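3.2 Sorting practice at the two sites

The Flurness depot takes in clothing from street banks and from door-to-door bags. The Villanueva depot takes only what people bring to the counter. This difference matters for what follows, as counter donations are usually folded and bank donations usually are not. Both depots sell their better items through their own shops and pass the rest to a wholesale buyer, Trondura, which pays by weight and sets its own grades.

Sorters at both depots make a first decision within a few seconds of picking up an item. We watched this first decision over 18 shifts in March and asked the sorters to tell us what they had looked at. The answers were much the same at the two sites. Collars and underarms came first, then the front of the item, then the hem. Labels were read only when the fabric felt better than usual or when the sorter suspected wool. Several sorters said they could place an item by touch before they had seen all of it, and that they used their eyes mainly to look for stains.

The written guide in use at Flurness lists 5 grades. In daily work the sorters used fewer. The two lowest grades were put in the same cage, and the guide's distinction between "light wear" and "moderate wear" was applied only to coats and knitwear. T-shirts and other light tops were graded as either shop or wholesale. One supervisor at Flurness, Lionel Sedgwick, told us that the guide had been written when the depot handled far fewer tops, and that the price of a used T-shirt no longer paid for a second look.

At Villanueva there is no written guide. New sorters stand next to an experienced one for 2 weeks and are corrected as they go. Agreement between sorters was nonetheless close to that at Flurness for most types of clothing. The exception was children's wear, where Villanueva sorters were stricter about fading and Flurness sorters were stricter about missing buttons.

3.3 Creasing and the wholesale grade

Creasing is not mentioned in the Flurness guide, and Trondura's price sheet says that it should be ignored. Sorters at both sites said that they did ignore it. Our records suggest that this is only partly true. When the same light tops were graded twice by the same sorter, once as received and once after pressing, up to 25 percent of those first marked wholesale were moved to the shop rail. Very few moved the other way. The effect was larger for plain tops in a single color, such as the one in Figure 4, than for printed ones.
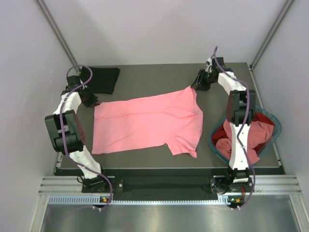
Reading time: 5 min
Figure 4. Plain short-sleeved top spread out, with a long crease near the upper edge and softer wrinkles across the center.

We can think of two reasons for this. A crease on plain fabric throws a shadow that may be taken for a stain or a line of wear, and a print hides it. A creased item also takes longer to lay straight, and sorters working against a full cage may prefer to let it go. The second reason was the one sorters gave when we showed them their own results. The first was raised only at Villanueva, where the light over the bench comes from one side.

Pressing every top before sorting would cost more than it brings in at either depot. A cheaper step is to set plain tops aside and grade them together at the end of the shift, when the cages are less full. Flurness tried this with the Diltutent rails it already owned, and the sorters kept to it without being reminded. We did not measure its effect on shop income, and the trial did not cover knitwear or shirts with collars. Those items are treated separately in Section 4, along with the question of how often Trondura's own graders disagreed with the depots.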